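Jasper Timmermans
2025-11-26

1/ Moved into an apartment built in an era when people owned one lamp and a radio. My bedroom has two outlets. One is behind the radiator. The other is behind the door, so you can charge your phone or enter the room.

2/ I raised this with the landlord, who said the place has "plenty of power." Sure. It's in the walls somewhere. I can hear it.

3/ So I have become a power strip person. I read reviews of power strips in bed. I have opinions about cord angle. My sister asked what I wanted for my birthday and I sent her a link with a note about joule ratings, and she called to see if I was okay.

4/ First one I bought was a Hultulix. Six outlets, all of them spaced so that one normal phone charger covers three. It's a two-outlet power strip with decorations.

5/ Second was a Vestoneck, which has a light on the switch bright enough to land planes by. I put tape over it. The light came through the tape. I put a sock over it and then remembered I'm supposed to be the fire safety guy in this thread.

6/ The white one won.
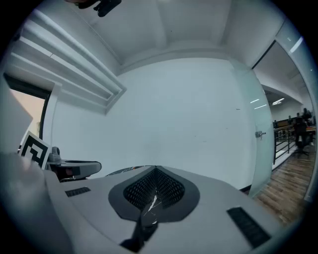
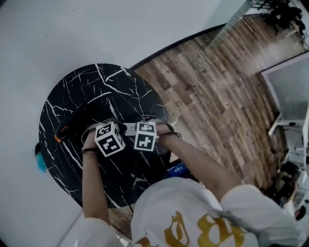
7/ Okay, fire safety. My downstairs neighbor is a retired electrician and I made the mistake of mentioning all this in the elevator. We rode to the lobby. We stayed in the lobby.

8/ Things I learned in the lobby: do not plug a strip into another strip. Do not run one under a rug. Do not put a space heater on one, ever, and he looked at me for a long time after "ever" like he could see into my October.

9/ I had a space heater on one in October.

10/ Also, a power strip and a surge protector are different things that look the same and sit on the same shelf. If the package doesn't say it protects against surges, it doesn't. It's an extension cord with ambitions.

11/ And the surge part wears out! It takes the hits until it can't, and then it keeps on working as a regular strip without telling you. Some have a little light for this. Mine had a little light for this. It was under the sock.

12/ Went home and did an audit. Found an old beige strip behind the bookcase that I've carried through three moves. It was powering a clock I don't like.

13/ Someone's going to ask, so: yes, you can pay to have more outlets put in. I got a quote. Then I sat down. Then I went back to reading reviews of power strips in bed.

14/ Update: 47 replies, and most of you are chaining strips together and proud of it. One guy has an aquarium on his. Please call somebody.

15/ Update 2: to the person asking about the Shimada with the flat plug, it does fit behind a couch, but the cord is short enough that you'll be rearranging the couch. I moved mine 18 inches and now the door hits it.

16/ The same door that's in front of the outlet. We're not on speaking terms.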